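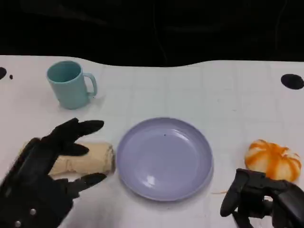 Davina MacLeish says the first thing her crew noticed after the switch was that their wrists stopped hurting by the end of a shift. We hear that kind of thing a lot now, and we love it!

Zeltus Table Station
For place setting, gift packing and seasonal tableware

The Zeltus is a two-armed work station for the fiddly jobs that used to be all hand work: plates, mugs, rolled cloths, soft decorations. The left side carries a black hand with several fingers, good for wrapping around fabric. Both arms share one light-colored table, so a person can walk up, see where everything is and move a plate if they want it somewhere else.

At Galbraith, the packing room in Pruvside put its first station to work in September, right as the fall sets came in (pumpkins everywhere). The crew of 15 is still a crew of 15. They spend less of the day laying out the same pieces and more of it checking glazes, fixing odd orders and trying new table layouts - the part most of them liked best anyway. Two of the packers now teach the station its new settings themselves, and they're good at it.

What to expect
Training: 28 hours per operator, on your own floor
Saved layouts: up to 100
Station weight: 205 pounds
Control software: Ikevton, included

Soft goods take the most patience. Plan on a few slow days with cloth rolls before the pace picks up, and let the people who fold them set the grip - they know how the fabric behaves.

Page updated January 29, 2026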